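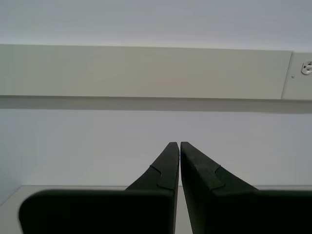
*A light gray tabletop against the pale wall at the Clovel Room.*

## Clovel Room opens Saturday with space to spread out

Anyone who has tried to sort a box of puzzle pieces on a crowded kitchen counter is going to love this one! The Clovel Room, upstairs at the Palacios Building, opens to the public Saturday at 10 a.m. with tables to book for puzzles, model kits, mending, or whatever else has been taking over your dining room.

The walls have been kept pale and plain, which makes small parts so much easier to see (and makes the place feel bigger, too). The room covers 1128 square feet and seats 40. Bookings run 2 hours, and you can stay on if your table is free afterward.

Hornix Street neighbors got an early evening in the room last week, and 46 people signed up for regular slots before they went home. A mending night and a kids' model hour are already on the November schedule.

Tables can be reserved at the front desk. Bring your own tools and a lunch if you like. The Prumero bus stops right outside.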